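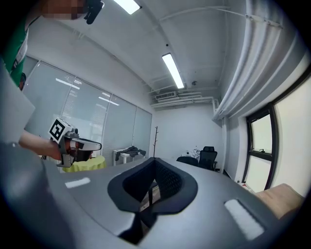 Figure 2. View from a hand-held gripper in the office room. At upper left, the operator holds a second gripper with a marker cube mounted on top.

5.3 Tracking loss that was not reported as tracking loss

The vendor-side explanation for the bad trajectories in the Perholm set was operator error. Hands moved too fast, the argument went, and the marker cube left the view of the other device. We held the same opinion for most of the pilot and we no longer think the evidence supports it.

Of the 38 two-handed recordings made in the office room, 17 contain at least one jump in the relative pose between the left and right grippers. A jump means that the estimated distance between the two tools changes by more than a person's arms could manage between consecutive video frames. If fast motion were the cause, the jumps should cluster in the fast parts of the task. They do not. Most of them fall in the slow approach before the jaw closes, when the cube is close and, to a human viewer, plainly in sight.

What worries us more is how the software behaved. Trirkusetti, the pose estimator used here, gives each frame a confidence score, and the score stayed high through nearly every jump. A cleaning step that drops low-confidence frames therefore kept the bad ones. Our first training set, some 2,000 short clips, was filtered in this way and described in an internal note as clean. The policy trained on it closed the jaw early, and on the test arm it twice drove the fingertips into the table hard enough to trip the force limit. There was no injury and no lasting damage, but the force limit was the only safeguard that did anything.

We considered three causes. The first is the lens. Strong barrel distortion bends straight edges, and a square marker away from the image center no longer looks square. The calibration supplied with the Lindgren mount was fitted mainly to the middle of the view, and we have little faith in it elsewhere. The second is lighting. Ceiling fixtures and a bright window share the view with the marker, and the exposure settles on a compromise. The third is the known ambiguity of flat markers, where two different tilts explain the same four corners almost equally well. An estimator can swap between them without any large error in the fit, so a confidence score based on that fit will have nothing to report.

Khoa Vi repeated part of the session with a new calibration that covered the outer view. Jumps became less common but did not go away. Drawing the curtain made no difference we would care to defend, given how few repeats we ran. That leaves the tilt ambiguity as our leading suspect, though we have not isolated it, and the repeat session changed more than one thing at a time.

Earlier reports on the Pullby pipeline claim that the same filter removes "nearly all" bad frames. We could not find how the bad frames were identified in that work. If they were identified by the confidence score, the claim is circular. Until an outside reference such as a motion capture system is used, we would treat any figure for clean data from this setup as unproven, including the ones in our own Section 4.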